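Stardale: your questions, answered as far as we can

We get a lot of post about Stardale, the web series with Larasati Manurung and Verna Castellanos. Plenty of it repeats things read elsewhere, and we have our doubts about a fair bit of that. Last updated 15/05/2025.

Is there going to be a second series?

We don't know, and we'd be wary of any site that says it does. The production company, Macapagal, has said it is "talking". Companies are always talking. Until there's a start date for filming we'll keep this answer as it is.

But didn't Larasati Manurung confirm it?

She said she would like to play Inspector Bomer again. An actor saying she'd like more work isn't a confirmation. The clip doing the rounds stops before the interviewer's next question, where she says she hasn't seen a script.

How many episodes are there?

11, if you count the opening double episode as two. The streaming page lists it as one, so you may see a lower number there.

Is it really the most watched web series of the year?

The poster says so. It doesn't say who did the counting, or whether someone who gave up after 3 minutes was included. We asked and were sent the poster again. 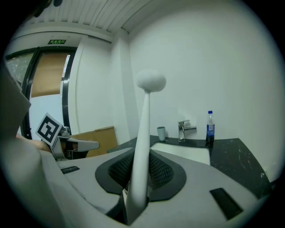 Did Verna Castellanos do her own stunts?

Some of them, probably. The story has grown since October, when she mentioned one fall down a staircase. By the time the fan pages had finished with it she was hanging off a bridge. Two stunt performers are named in the credits of the bridge episode, so make of that what you will.

What does 3711 mean?

It's the number on the door of the flat. There's a 33-page theory online linking it to the missing brother, the ferry timetable and the colour of Bomer's coat. We read all of it. Our guess is that the set people needed a door number.

Is Beta worth watching first?

Beta was the pilot, made with a different director and a much smaller budget. Fans call it essential. We found it slow, and the plot is told again in the first episode anyway. Watch it afterwards if you want to see Castellanos in the part Manurung later took over.

Can you pass a message on to the cast?

No. We have no link with either actor or with Macapagal, and any account using our name to offer video calls has nothing to do with us. Please don't send it money.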